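Simulated house challenge: drawer task fails on close, and do we need a separate run for the door task?
Posted in Student Robotics > Simulation, April

nistutham_club

I help run the after-school robotics club at Nistutham and we've entered the household simulation challenge for the first time. The students are in years 9 and 10. We drive a two-armed robot around a virtual house using the Bornel simulator, record the runs, then train a policy on them. We're up to 300 recorded runs and have two problems.

The first is the drawer task. The robot has to open the wide drawer in the lounge room cabinet under the telly, then close it again. Opening is mostly fine. When we replay the policy on closing, it scores 59 per cent, and most of the failures look the same to me. The drawer goes part of the way in and stops. I can't tell whether the hand is pushing at the wrong spot or whether there's a physics setting we've missed. 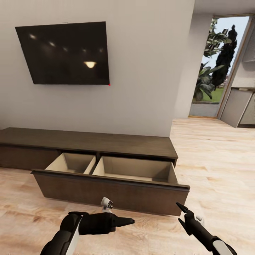 Drawer task, drawer open, both arms down low in front of the cabinet.

We're using the default friction and the default drawer mass. The students have tried pushing with the left hand, the right hand and both. Both hands scored worst, which surprised them.

The second problem is the door task. The robot has to get to the glass door to the garden and stop facing it with its arms clear. We've been recording it in the same session as the drawer, one after the other, without resetting. Another team told us that each task has to start from a fresh reset or the runs won't be accepted. I've read the rules twice and can't find it.

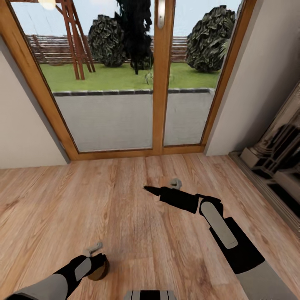 Door task, facing the garden door with the fireplace on the right.

We have one lab computer that can run the simulator at a decent speed, and we get it from 3.30 to 5 pm. Recording everything again would use up most of our remaining sessions, so I'd like to be sure before I tell the students.

plolby_sim

We had the drawer problem last year with a similar cabinet. Check where the hand touches the front panel. If it pushes near one end, the drawer twists a little on its runners and the simulator treats that as a jam. You won't see the twist on screen, but it shows up if you plot the joint force. Ours went up sharply and stayed there.

What worked for us:

Push as close to the middle of the front panel as the arm can reach, with the fingers closed. Open fingers can catch on the rim or slide underneath.

Slow the last part of the push. Our students were driving it in fast and the policy copied them.

Throw out recorded runs where the operator had two or three goes at it. We started with 2,112 runs and cut almost a third of them, and the score went up with no other change. It's dull work, but you can split it up between the students and get through it in an afternoon.

I'd guess both hands scored worst because the two arms don't arrive together. One touches first, the drawer twists, then the second one makes it worse. Stick with one arm and park the other well back.

Leave friction alone. The scoring machine uses the defaults, so anything you tune at your end won't carry over.

On the resets, I don't know. We only entered the drawer task.

tinkerer_24

just turn the friction down, worked for me

plolby_sim

It will work on your own computer. It won't once you submit, for the reason I gave.

tamura_mentor

I can help with the second part. There's no rule about a fresh reset in the main document, but it is in the notes that come with the Tamura upload tool, under "Run boundaries". Each run must begin from one of the listed start poses. It doesn't say you have to restart the simulator. If your robot finished the drawer task and then drove to a listed pose before you began the door recording, you're fine.

The start pose is saved in the header of every run file, so you can check without opening the simulator. There are 24 listed poses in the house. Get a student to write a short script that compares the headers with the list and prints the ones that don't match. You may only have to record those again.

One more thing for the door task – "arms clear" is measured from the door frame to the nearest part of either hand, and an arm stretched out in front counts against you. Our team lost points on that until they added a step to pull both arms in before stopping.

nistutham_club

Thanks, both. The script found 11 door runs with a bad start pose, so we'll redo those and keep the rest. We're sorting through the drawer runs now and will try the middle of the panel with one arm next session. I'll post the new score when we have it.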